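Support > Handgreifer > Verschleißteile > Ticket 597

Betreff: Greifpolster, Wechselgrenze und was wir künftig ins Prüfblatt schreiben
Status: in Bearbeitung
Bearbeitet von: Rokeya Howlader

Hallo zusammen,

erst einmal vielen Dank für die ausführliche Meldung und auch für die Geduld, ich weiß, dass die Frage schon seit Dezember bei euch herumliegt und zwischendurch zweimal bei der falschen Warteschlange gelandet ist. Ihr hattet gefragt, ab wann ein Polster am Dellar-Handgreifer als verschlissen gilt und ob man mit angerissenen Kanten noch weiter aufnehmen darf. In der Skeltow-Anleitung steht dazu nur der schöne Satz »bei Bedarf ersetzen«, und damit kann am Tisch natürlich kein Mensch etwas anfangen.

Ich habe mir den Zustand in Ruhe angesehen und gehe das jetzt einmal gründlich mit euch durch.

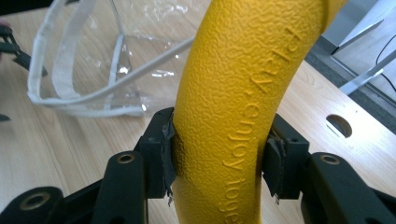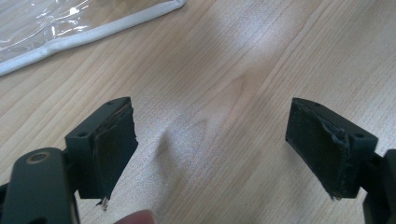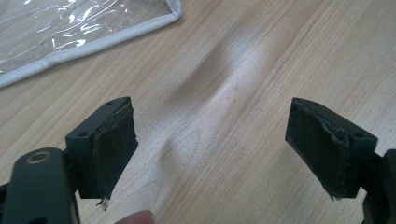

Polster an beiden Fingern, Ränder ausgefranst.

Nach unserer Hausregel (Abschnitt 17 im Prüfblatt, falls ihr nachschlagen mögt) zählt ein Polster als fällig, sobald sich Material vom Rand löst oder Fasern herunterhängen. Das ist hier auf beiden Seiten der Fall, also bitte beide tauschen und bitte auch immer paarweise! Ein neues Polster gegen ein altes zu fahren, ist leider eine beliebte Sparmaßnahme, und dann wundert man sich, dass glatte Teile sich beim Anheben wegdrehen.

Zum Vorgehen, so wie wir es bei Ezzat eingeführt haben:

1. Greifer ablegen, Finger ganz öffnen, Hände vom Griff.
2. Altes Polster vollständig abziehen. Keine Reste überkleben, auch wenn es verlockend ist.
3. Kontaktfläche reinigen und ablüften lassen.
4. Neues Polster ohne Überstand aufsetzen und 2 Minuten andrücken.
5. Schrauben an den Fingerblöcken auf festen Sitz prüfen, die Buchsen an den Armen gleich mit.
6. Wechsel ins Prüfblatt eintragen, mit Kürzel.

Und noch etwas zu den Aufnahmen selbst: Was ihr bis zum Wechsel schon aufgenommen habt, müsst ihr nicht wegwerfen. Setzt im Projekt Dristesus bitte den Vermerk »Polster verschlissen« an die betroffenen Durchgänge, dann kann die Auswertung selbst entscheiden. Ab dem Eintrag im Prüfblatt gilt wieder der normale Stand. Wichtig ist mir nur, dass der Wechsel zwischen zwei Durchgängen liegt und nicht mittendrin.

Die Sichtprüfung würde ich künftig fest an den Schichtbeginn legen und zusätzlich nach jeweils 32 Durchgängen. Das dauert kaum so lange wie das Einschenken einer Tasse Kaffee, und es erspart euch lange Gespräche mit mir (auch wenn ich die durchaus gerne führe).

Nachtrag, 14:10 Uhr: Zwei Polsterpaare sind im Lager reserviert, Abholung unter der Ticketnummer. Falls sich der Kleber schlecht lösen lässt, bitte kurz hier antworten und nicht mit der Klinge nachhelfen, die Blöcke bekommen sonst Riefen. Das Ticket bleibt offen, bis der Eintrag im Prüfblatt steht.

Herzliche Grüße
Rokeya Howlader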